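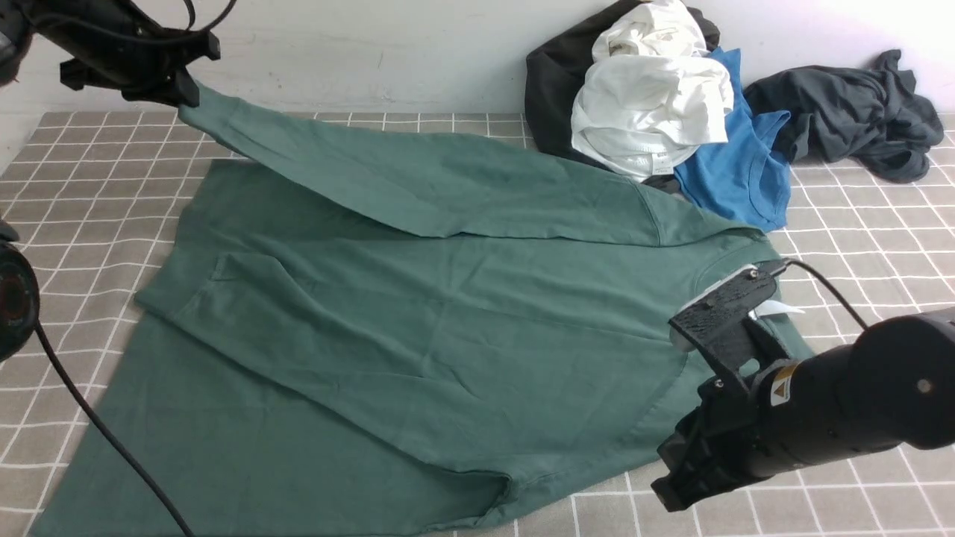

A green long-sleeved shirt spread out on the gridded mat, one sleeve up.

Jodville, 2024-12-09 — The winter clothing drive at the Cornden hall has been going since October, and anyone who has dropped off a bag lately will know how quickly the coats and shirts pile up by the door. It is a happy sort of problem, and the people who sort them would like to thank everybody who cleared out a closet this fall, whether it was one sweater or a whole carload.

Wellington Bezerra, who looks after the folding side of things, says long sleeves take the most patience. "You lay the shirt flat, you bring the sleeves across, and then you smooth it before you do anything else," he told us over a cup of coffee that went cold while he talked. "If you rush the sleeves, the whole pile leans."

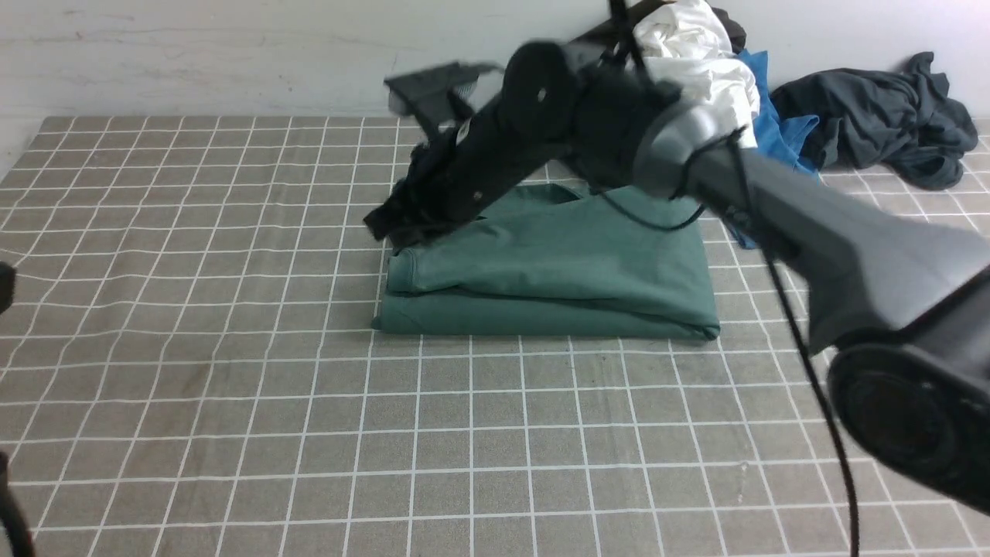
He likes a bundle that is flat and square enough to go on a shelf without sliding, and he is just as fussy about an old cotton shirt as he is about a good wool coat. The folded clothes go to families in Jodville and out along the Darkbridge road, with the first 63 bags already delivered and another 30 to follow before the holidays.

Warm things in larger sizes are still very much wanted — children's gloves too, if you have any to spare. Clean clothing can be left at the side entrance on Fogh Street until 14 days from now, and please do tie the bags, as the porch roof drips.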